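Gyro Monorails and Other Lost Causes: Frequently Asked Questions

Readers keep sending us the same questions about the Akholm gyroscopic monorail, usually after finding an old newspaper clipping that calls it the railroad of the future. These answers were last revised on 18 Apr 2020. If you want to hear that a great invention was buried by jealous railroad companies, you may be disappointed.

What was the Akholm system?

A passenger car that balanced on a single rail, held upright by a pair of spinning flywheels under the floor. The promoters said it would take curves faster than an ordinary train and cost far less to build, with only one rail to buy and lay. The first claim has something to it. The second was never tested on anything longer than a demonstration track.

Did it really run?

Yes. The car made public trips at Palus one December, on a loop 3,695 feet long. Newspaper reports agree on that much. They don't agree on the speed, and I'd be careful with any figure you see quoted. The highest ones all trace back to the company's own sales booklet, which gives no method of timing and no name for whoever held the watch.

How many cars were built?

Only 2 that we can confirm. The second was a freight car, and we have found no account of it moving under its own power. A popular website lists a third. Its source is a drawing in the same booklet, and a drawing isn't a car.

What happened if the power failed?

The company said the flywheels would keep turning long enough for the crew to lower the side props. That sounds reasonable for heavy wheels in good bearings. What we don't have is any record of a trial with passengers aboard, or a word about what the crew should do on a bridge. Investors asked about this at the time and got a very short answer.
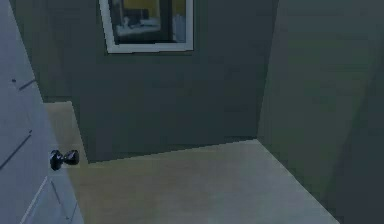
Issue 800, p. 2

Was one rail cheaper than two?

On paper. You save a rail, but every car then needs its own balancing machinery, with the power to run it and somebody to look after it. An ordinary freight car needs none of that and can sit in a siding for a month without falling over. The prospectus compared track costs in great detail and left the cost of the cars to a footnote. Make of that what you like.

Did the big railroads kill it?

There is no evidence that they tried. The Dindum line looked at the system for a mountain branch and turned it down, and its engineer's report survives. His objections were dull ones: no way to exchange cars with neighboring lines, no tested design for switches, and no second supplier if Akholm went under. I can't find much wrong with his reasoning.

Why do so many books say it carried 600 people?

One book says it, and the others copied that book. The figure seems to be the total number of tickets given out over the whole demonstration. Somewhere along the way it turned into the number aboard a single trip, which would have needed a car several times the length of the real one.

Could it work with modern controls?

The balancing part, probably. Electronics would handle that better than the old linkages did. None of it helps with the switches, the dead weight of the flywheels or the need for a separate network. Every few years a start-up announces a revival with a handsome video. We will update this page when one of them carries a paying passenger.

Does anything survive?

Part of one flywheel housing is said to be in private hands. We have not seen it and have not been shown paperwork for it. The Baluyot collection holds the prospectus, a bound set of track drawings and a few letters, all of which can be read by appointment.

I have a model, medal or share certificate. Is it worth anything?

Share certificates turn up often and sell for very little. Medals are another matter, as we have seen several that look far too new. Please don't buy one on the strength of a seller's story. We don't give valuations by mail.

Can I reprint these answers?

Yes, with credit to the site. Please copy the doubts along with the dates.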